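September, notebook 2, dye bench

7.40 am. In early, Krisztina already here with the kettle on. Madder vat no. 3 sat overnight at room temp, lid on. Smells like wet hay, fine. pH strip says 6ish but these strips are old and have been in the drawer with the vinegar, so don't trust it. Need new ones. Written on the whiteboard, which somebody wiped last time, so writing it here too.

Job today is lightfastness on the blues for the Masholm order. They want yardage for sun hats and kids' caps, cotton drill, 320 gsm, and they want to know what it looks like after a summer on somebody's head in Queensland. Fair question. Our woad went grey-green on the windowsill last time and Ottó P. still brings it up.

Swatches cut:
A – indigo, six dips, no mordant
B – indigo, six dips, soy milk pre-soak
C – indigo, ten dips, then weak tannin rinse
D – the reactive blue from Gisadach, for comparison. Bright as anything.
E – undyed drill, scoured only

All scoured together, soda ash and a squirt of the neutral soap, simmered an hour and left to cool in the pot. Water came off the colour of strong tea. Did it again. Still a bit yellow the second time but I've got things to do.

Indigo vat (fructose) was sulking. Surface coppery, liquid more green than yellow. Fed it fructose, warmed it up, stirred slow, left it. 40 minutes later decent yellow-green and a good flower on top. Thermometer probe is reading low again, checked against Anikó's one. Hers is right.

Dips went ok. B took colour quicker and looks blotchy near the selvedge, I think I didn't wring the soy out evenly. C is lovely. Went darker than I expected after the tannin, nearly navy while wet, will look agian when dry.

11.15. Crocking test, dry rub, white cotton on the finger. A marks the cloth badly. B less. C hardly. D nothing. Wet rub after lunch, remind me. For a cap the wet rub is the one that matters, it's all forehead sweat and sunscreen. Ea reckons sunscreen is worse than sweat and wants a strip done with each. Ok but not this arvo.
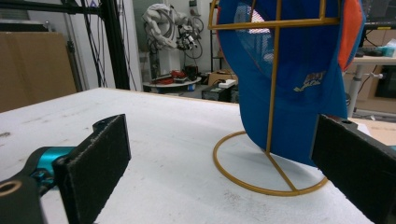

Reading time: 2 min

Wet rub done. A terrible, streaks right across the white. B poor. C passable, I'd call it a 3 on the grey scale, Krisztina says 3–4. We'll write 3. D fine.

Half of each swatch now under foil and the lot pinned on the north window board, top row. PLEASE don't move it to get at the blind. Pull a strip each week and staple it in the back of this book.

Cost: Ottó Sz. wants a figure for ten dips at full yardage. Haven't got one. It's the labour, the indigo's cheap by comparison. He said $3,000 for the lot as a guess and I said I'd rather weigh things first.

To do
– pH strips
– sweat solution, recipe is in the blue folder under Gál
– re-do B with the soy wrung properly
– ring Masholm re thread, if they stitch in polyester it won't take the dye and will show up white on the seams
– lid for vat 3, the crack is getting longer

4.50 pm. Vat covered, hotplate off at the wall. C has dried down a shade lighter, still the pick.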